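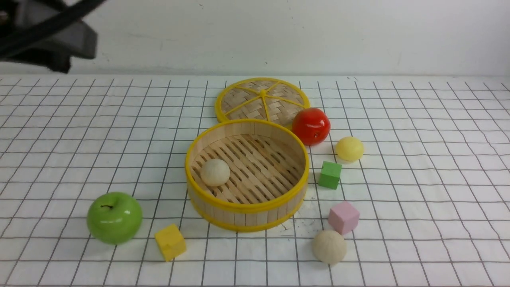

Según un operador de la planta de Bramness, el brazo no falló aquel día: llevaba semanas fallando y el informe solo recogió la última vez. La frase consta en el parte de incidencias y conviene tenerla presente al leer este capítulo, dedicado a los fallos de agarre y a lo que los precede.

Capítulo 4. Fallos de agarre y pérdida de referencia

4.1 El caso Bramness

En diciembre, una célula de clasificación instalada por Gallardo dejó caer una pieza fuera de la zona vallada. No hubo heridos. La célula trabajaba con piezas de forma y tamaño variados, y el programa elegía la apertura de los dedos a partir de la imagen de la cámara. La revisión del registro mostró 39 agarres fallidos en una serie de 200. El sistema los había anotado como reintentos, que no generaban alarma, y por eso el turno siguió produciendo.

La causa principal fue un desplazamiento de la cámara respecto a la muñeca del robot, de casi 4 milímetros. Un tornillo del soporte se había aflojado y la calibración guardada dejó de corresponder a la posición real. Con los cubos el error pasaba inadvertido: los dedos cerraban sobre caras planas y la pieza se recolocaba sola. Con una bola o una fruta el contacto se producía por encima o por debajo del ecuador, y la pieza salía despedida o giraba dentro de la pinza.

Hubo además un segundo factor. El mantel de cuadrícula que servía de referencia visual tenía arrugas. El programa suponía líneas rectas y un plano perfecto, de modo que cada comprobación automática daba un resultado algo distinto. El técnico amplió la tolerancia para que dejara de avisar. En el procedimiento de Kudham, que veremos en el apartado 4.3, ese cambio exige parar la célula y firmar una hoja.

4.2 Conceptos previos

Llamaremos fallo de agarre a toda maniobra en la que la pieza no queda sujeta, cambia de orientación sin control o se suelta antes del destino. Un recipiente abierto presenta una dificultad añadida, porque su borde puede tocar los dedos durante la bajada aunque la pieza del interior esté bien localizada. La colisión con el borde se registra aparte.

Antes de continuar, repase la transformación entre cámara y muñeca del capítulo anterior. Los datos del ejercicio final proceden del banco de ensayos de Prirnen.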